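Shelf Life: The Wutcombe Room, Before and After the Big Tidy
Gallery

I was told this project would take one weekend and change how I felt about my own belongings. I have now owned the shelves long enough to say that I feel much the same. Bondotum, the storage method my sister-in-law swears by, wants you to empty a room, put back only what you would carry out of a burning building, and then admire the gaps. I had doubts going in. The page you are reading is a record of the room at Wutcombe as it stands on 26/04/2023, with my notes, for anybody who is thinking of paying for the course.

The shelves

The unit is a Kostholm, white, and it went up against the curved wall, a wall no furniture maker has ever had in mind. The showroom called it "a perfect match for any space." A straight back on a bent wall leaves a gap, and I have already lost a pencil down it.

The cubbyholes

The method says to leave open compartments bare for a full month so you can "hear what the room wants." I have listened. So far the room wants somewhere to put the mail. If they are still bare at the end of May I'm filling them with paperbacks and keeping quiet about it.

The door

One compartment has a door, with an arched panel of ribbed frosted glass and a wavy top edge. I thought it was fussy in the catalog and I still think so, though I'll admit it does its job. You can't tell from the couch what I have shoved behind it. I suspect that's the real secret of every tidy house in a magazine.

The books

I started with 31 on the keep list and argued myself down, which the course counts as progress. The dark red one with the gold lettering made it to the lower row. Mohit Vishwakarma, who teaches the course, would like me to turn the spines to the wall for a calmer look. I would like to be able to find a book.

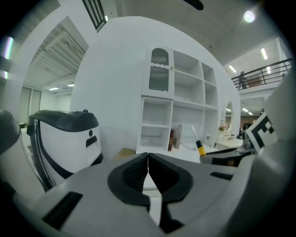 The screwdriver is another sore point. Yellow and black handle, perfectly ordinary, and according to the course it belongs in a "tool home" in another room. I have needed it 2 times this week for the same hinge. It stays in front of the shelf until the hinge and I come to an agreement.

The cardboard box

Small, brown, and down at the base of the shelving. Bhatia, who sell the organizers that go with the method, call a box like this a "decision delayed." They also sell a linen-covered version. I priced it and kept the cardboard.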